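Office snack drawer keeps going feral, how do you keep it stocked and fair?

Asked by drawerful in Workplace & Office Life
Aug 4, 2019

So I somehow became the snack person. I work at a small office in Brunport, we do freight paperwork (thrilling, I know) and back in June I made the mistake of saying out loud that the snack situation was sad. Guess who got handed the petty cash envelope the next morning.

What we had before was a big cardboard box on top of the fridge. People would dig through it, the good stuff was gone by lunch, and the bottom was a layer of those dry oat things that I think came with the building. I tossed the box and got a divided tray from the Distholm on the ring road, and it's been better, I'll say that much. People can see what there is and they stop rummaging.

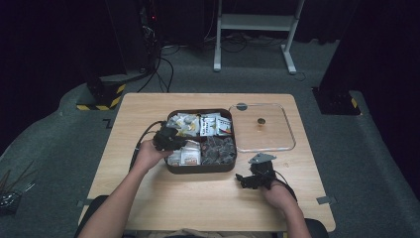
The tray, with a couple of the sections showing what we stock.

My problems now are more about money and manners. We get 200 a month for everything, which has to cover coffee too, and coffee eats more of it than you'd think. I've been buying the single-wrapped stuff because it stays fresh and I don't have to think about hands in a bag. But it's pricey per bite, and there are a few people who treat the tray like a grocery store. I've seen someone fill a coat pocket on the way out the door! I don't want to be the snack police. I also don't want to be the person who's asked every single day why there's no more of the salty ones.

Stuff I've tried already:

A sign. It said "please take one at a time." Somebody drew a mustache on it and then it disappeared.

Refilling only in the morning. Works until about eleven.

Buying less popular stuff on purpose. This felt mean and I got comments.

So what do other offices do? Do you ration it, do you charge for it, do you just let it run out and shrug? And where do you buy, if you buy in bulk? I looked at El Sherbiny because they deliver to our street but the minimum order scared me off. Any tips welcome, even small ones. Also if you have ideas for people who can't have nuts, I've got one coworker with a real allergy and I worry about the mixing.

pantrymoth_no_more
Oh I have been exactly where you are, I did this for two years at my last job and lived to tell the tale. Long answer, sorry in advance.

Take coffee out of the snack money first. I can't say this loudly enough. As long as they share one envelope the coffee will win, and then everyone blames the snacks. I wrote my boss a very short email with the last month of receipts stapled together (well, scanned) and asked for coffee to go under kitchen supplies with the dish soap and the paper towels. She said yes in one line. It had never occurred to anybody to ask.

Then do two refills, a small one in the morning and another after lunch, and keep the backup stock somewhere you can't see from the kitchen. Mine lived in a filing drawer labeled "Toner, old." The afternoon crowd was so grateful it was almost embarrassing. The pocket-filler in our office slowed way down too, I guess it's harder to grab a fistful when there's only a handful sitting out.

I wouldn't bother with another sign. What helped a bit was rotating what goes where. If the salty things are always in the same spot, people reach over without looking and take three. Move them every week or so and they have to stop and choose. Could be my imagination, but I kept doing it.

On El Sherbiny, the minimum is no joke, but see if another office in your building wants to split an order. We went in with the dentist upstairs (yes, the dentist, and they took all the fruit chews). You do need somebody with a car that day, or a hand truck, and you need to settle up right then and there, not "later this week." Ask me how I learned that one. We were short for most of a summer.

For the nut allergy, please just ask your coworker what they're comfortable with before you reorganize anything! Some people are fine as long as stuff is wrapped and they can read the label, some people would much rather have their own tin with a lid and not share at all. Ours wanted her own tin, so she got a tin. I'd also keep the outer boxes until everything in them is gone, the little wrappers don't always have the full ingredient list on them and she liked to check the box. And no open bowls of trail mix anywhere near it, obviously.

Last thing, take yourself off duty now and then. Put a pad on the fridge where people can write what they want, and only look at it on shopping day. When somebody asks you in the hallway, you say "put it on the pad" and keep walking. It felt rude the first few times and after that it was heaven.

brent_crumbs
just let it run out. when its gone its gone and people bring their own. we had a whole spreadsheet at my work, 1563 rows, somebody tracked every granola bar for a year and it changed nothing

halfpastsnack
I'm with the first reply on most of it, especially the hidden stock. Two things I'd add.

We went to an honor jar for anything chocolate and kept the plain stuff free. I was sure it would cause a riot, but people were fine with it, and we had almost 800 saved up by the time we did the holiday lunch. There's always somebody who doesn't pay. I decided early on that I didn't want to know who.

And don't buy everything individually wrapped if money is tight. Pretzels in a big lidded tub with a scoop are a fraction of the price and they keep fine for a week or so, as long as somebody puts the lid back on. Check with your allergy coworker before you do that, though, a shared scoop might be a no. Crackers in sleeves are good too. The Drondum store brand ones are decent, the square ones anyway, the round ones taste like the box they came in.

Popcorn is cheap but I'd skip it unless your microwave is far from your desks. Ours wasn't, and the smell got into the carpet tiles by the copier.

drawerful
Thank you both so much!! (And you too, brent, I guess.) I'm emailing about the coffee tomorrow, and I asked my coworker about the nuts and she wants a tin. Does anybody know if the Distholm tins seal properly or are they just for looks?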